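# The White Squirrel of Parnside

*A short story* 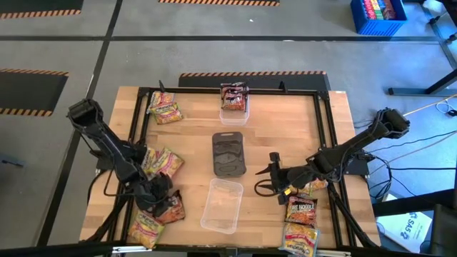
*Noodle packets on the bench, two arms over them.*

I saw the white squirrel the first winter I lived in Parnside, and I want it on record that I was sober, awake and wearing my glasses. It was on my fence at breakfast time, eating the crust I'd thrown out for the jays, and it was the color of milk. Dark eyes, though! I knew enough to know that dark eyes meant it wasn't an albino, and that was the full extent of what I knew.

So I called Vasylyna Nazarenko next door, who has lived here forever and keeps a notebook of every animal that crosses her yard.

"Gray smudge on the tail?" she said, before I'd even finished.

"I didn't see the tail."

"Then you didn't see the squirrel," she said, and hung up.

Well, I took that personally. I spent the next 11 mornings at the kitchen window with my coffee going cold and a bag of peanuts that cost more than my lunch. I got cardinals. I got a possum with half an ear missing (I named him Drakos, after my old gym teacher, who walked the same way). I got Jullus, the neighborhood cat, sitting on the feeder like he'd paid rent on it. No squirrel.

On the twelfth morning it snowed, and I figured that was that, because how do you find a white squirrel in snow? I put on my boots anyway and walked out past the Dresov place, where the woods start. There's a beech there with a hole in it about head high, and I'd seen ordinary gray squirrels going in and out all fall.

I stood under that tree until I couldn't feel my toes. Then a bit of snow on the branch got up and stretched.

I don't know how else to put it. One second it was snow and the next it had feet. It came down the trunk headfirst and stopped maybe a yard from my face, and we stared at each other, and I forgot all about the tail. I forgot I had a phone in my pocket, too. It smelled faintly of nuts and wet leaves, or I did, I'd been carrying those peanuts for days. I held one out on my glove. It took the peanut, turned it over twice, and went back up the trunk, and as it went into the hole I finally looked where I was supposed to be looking.

There was a smudge. Gray, just at the tip, like somebody had dipped it in a paint can.

I ran all the way back, if you can call it running in those boots, and banged on Vasylyna's door until she opened it in her robe.

"Gray smudge!" I said. "Right at the tip!"

She didn't say a word. She went and got the notebook, a fat green one with a rubber band around it, and licked her thumb and turned pages for what felt like an hour. Then she held it out to me with a pen.

The page was all white squirrels. The first line was in handwriting I didn't recognize, very slanted, and the ink had gone brown. The ones under it were hers, years and years of them. Every single line said the same thing about the tail.

"They can't all be the same one," I said. "Squirrels don't live that long."

"No," she said. "They don't."

"So it's a family? They pass it down?"

"Could be." She tapped the page with the pen. "My mother thought so. Write it in before you forget the light."

I wrote: snow, beech by Dresov's, took a peanut, smudge. She read it over and made me add which hand I'd held the peanut in. Then she put the kettle on, and we sat at her window with our feet against the radiator and watched Jullus try to get up on the feeder in the snow.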